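Photographing Birds From the Kitchen Window
Posted by Engelbert Sutter, Nov 29, 2019
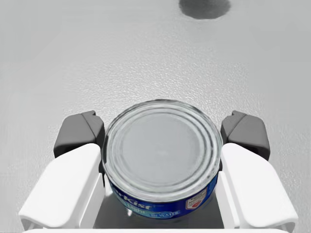

Tuna can with a blue label.

Most of my bird pictures are taken through the window over the sink. The feeder hangs outside it, and cold mornings are when it gets busy.

Clean the glass first, both sides. Plain water with a drop of dish soap is enough, wiped dry with a lint-free cloth. Streaks you don't notice while washing up will show as gray smears across a dark bird.

Turn off the ceiling light and anything lit on the stove or microwave. Reflections come from inside the room. If there are still some left, hold a dark dish towel around the lens and bring the lens close to the glass – close, but don't lean on it. A running dishwasher on the same wall will shake the picture too.

Let the window warm up before you start. Ours fogs at the bottom corners after the kettle has been on, so I make coffee afterward.

For a steady rest, fill an old pillowcase corner with dried beans and tie it off. Set it on the sill and press the camera down into it. Mine holds 2 pounds and has lasted for years. Keep it off the wet end of the counter or the beans will sprout.

Put a perch where you want the bird to sit. A bare branch clamped to the feeder pole works well, with the background as far behind it as the yard allows. Fallen leaves make a good backdrop, so I leave that strip unraked from September on.

Focus on the eye. I use a shutter speed of 1/1000 when the light is good and drop to 1/80 only for a bird that is fluffed up and resting. Doves will sit for that. Chickadees won't.

Wash the feeder every couple of weeks, in a bucket kept for that job only, and let it dry completely before refilling. Wet seed clumps and molds.

Last winter's folder came to 2754 pictures. I kept 9, and the best was a blue jay on the branch with its crest up – taken before breakfast with the lights off.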